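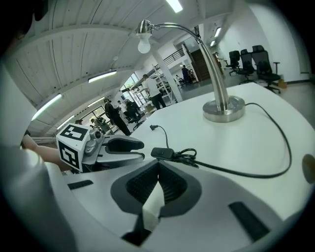 Ticket 244 — Hand-held gripper pair, evaluation kit
Product: Marnov hand gripper set (two units, with marker cubes)
Opened by: Aslak Solheim, Tonar
Handled by: Jörg Fröhlich, Marnov support
Opened: August 24, 2024
Status: Closed, one item carried over
Priority: Normal

Reported problem

We have the evaluation kit on loan and are deciding whether to order more sets. Two faults so far.

1. Unit B loses tracking during desk work. The position trace jumps sideways and then comes back. Unit A does not do this.

2. Unit A drops thin items. Folded paper and flat cable slip down between the pads when the grip is light. Thicker items are fine.

Both units are on the firmware they arrived with. Batteries were full at the start. The task is a simple one with a desk lamp, its cord and the inline switch, done by one operator with a unit in each hand.

Aslak Solheim

Reply 1 — Jörg Fröhlich

Thanks for the clear report. Please check the following for fault 1 before we swap anything.

Wipe the faces of the marker cube with a dry cloth. No spray.
Check that the cube does not turn on its mount when you push it with a thumb.
Tell me where the operator's forearm is when the trace jumps.
Tell me what light there is over the desk, and whether any shiny metal is close to the cube.

For fault 2, send the pad type. It is printed on the bag the pads came in, not on the unit.

Reply 2 — Aslak Solheim

Cube wiped. It does turn very slightly on unit B. I can feel it but can't see it. Unit A is solid.

The forearm comes in from the side, under and behind the unit. I had the operator hold it lower and it made no difference to the jumps.

Light is fluorescent ceiling fittings plus daylight from the windows on one side. The lamp on the desk is polished stainless steel, with a round base and a curved neck. Its bulb is bare. I can move it if you want but it is part of the task.

Pad bag says Jendex ribbed, standard.

Reply 3 — Jörg Fröhlich

Leave the lamp where it is for now. The loose cube is the more likely cause and I would like to rule it out first.

To tighten it: power the unit off, hold the cube square to the body and turn the mount screw clockwise until it stops. Hand tight is enough. Then run the cube alignment from the setup menu. It takes 4 minutes and the unit must not be moved while it runs.

Then repeat the lamp task 30 times and send me the log.

The standard pads are meant for items thicker than card. There is a soft pad set, Xolalpa, which fits the same slots. I will post one pair of each size at no charge.

Reply 4 — Aslak Solheim

Screw tightened, about a quarter turn. Alignment failed the first time because someone leant on the desk. Passed on the second try.

Ran the task 30 times. One jump left, when the cube passed close to the neck of the lamp. Log attached. Before this we had a jump on most runs.

Reply 5 — Jörg Fröhlich

I have read the log. The one remaining jump looks like a reflection. Turn on "reject mirrored markers" in the tracking settings — it is off by default in your version. The loose screw should have been caught before the kit left us and I have passed that on.

Reply 6 — Aslak Solheim

Setting is on. Ran the task over 40 times and had no jumps. Happy to close fault 1.

Soft pads arrived today. The large pair fits. The small pair is too short for the opening, so please check which size belongs with this model. I haven't tried the large ones on thin items yet.

Closing note — Jörg Fröhlich

Fault 1 closed. Fault 2 moved to a new ticket under the same loan number, to be updated once the large soft pads have been tested. Small pair to be returned with the kit in November.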